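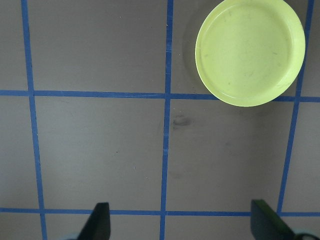
From: Lesia Sydorenko
To: Drinura craft and table games list
Subject: Re: Tape for the table grid

Hello all,

Thank you for the answers on Thursday. I reply to the question about tape below.

> Which tape do you use when you mark squares on a table? I tried
> the paper one from Velard and it left glue after one week.
> Also, do you measure every square or only the first line?
> Luik

I use blue masking tape on a gray surface. The blue is easy to see, also for people who sit far from the table. I don't know the Velard tape, but I had the same trouble with a cheap white one, and I removed the glue with cooking oil and a soft cloth. Please try it first in a corner.

About measuring: I mark only the two ends of each line with a pencil, then I pull the tape straight between the marks and press it down from the middle. If a line goes a little slanted, I leave it. For our plate game the squares don't need to be equal – the players only must agree which square the plate is in. When it lies over a line, we count the square where the bigger part is.

For the plate I recommend plastic, round and in a light color. Ceramic is too heavy for this, and it can scratch the table.

One roll from Zaris costs 3 euros and is enough for several tables. I take the tape off before the December break and put new in January, so the glue has no time to become hard.

If somebody has rules for four players, please send them to the list – ours are only for two.

With best regards,
Lesia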